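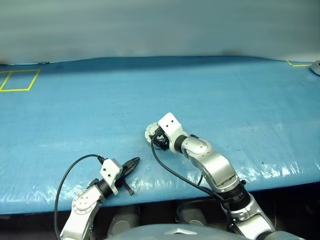 Screws in soft metal

Wissam Karam wrote to me in November about a pump cover at the Osgate workshop that had lost 3 of its threads in one year. He wanted a better grade of screw. I told him the screw was fine and the casting was the weak part, and he asked me to write that down somewhere he could link to.

A steel screw in an aluminum or zinc casting will nearly always outlast the hole it sits in. Each time it goes in, it can cross the first thread and shave off a little metal. The usual cure is to turn the screw backward with light pressure until it drops into the existing thread, then drive it by hand. I do this even on covers that get opened once every few years. Power drivers are for wood.

Depth matters more than grade. In steel I am happy when the engaged thread is as long as the screw is wide. In a soft casting I want twice that. Where the boss is too shallow, a wire insert or a solid bushing is the repair, and it can be fitted before anything fails. Sille Arnardóttir fits inserts from the start on every cover she expects to open more than 20 times. The covers on her Plultmont compressors are still on their first set.

Torque tables are the next trap. Most of them assume a steel nut, dry and clean. Put a drop of oil on the thread and the same wrench setting pulls the screw much tighter. In steel you get away with it. In a casting you hear a soft creak, and then the screw turns freely forever.
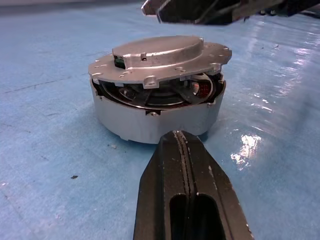 Head style decides how much of that torque reaches the thread. A cross recess tends to cam out before a small screw is overloaded, and a hex socket or star drive does not, so the last quarter turn is up to your wrist. Access counts too. On a short, wide motor with a small screw set slightly into the front of the housing, and a flange plate overhanging the cylinder at the sides, I would check that the driver can come in square before I put any force on it. A tilted bit rounds the recess and loads one side of the thread.

Thread locker comes last. The removable kind is enough for anything under 5 mm. Troels Riis uses the permanent kind on everything and owns a good heat gun. Keep both away from plastic parts, some of which crack on contact - check the data sheet first.

Wissam has since ordered a box of 1,000 inserts from Virklow. The pump needs 3.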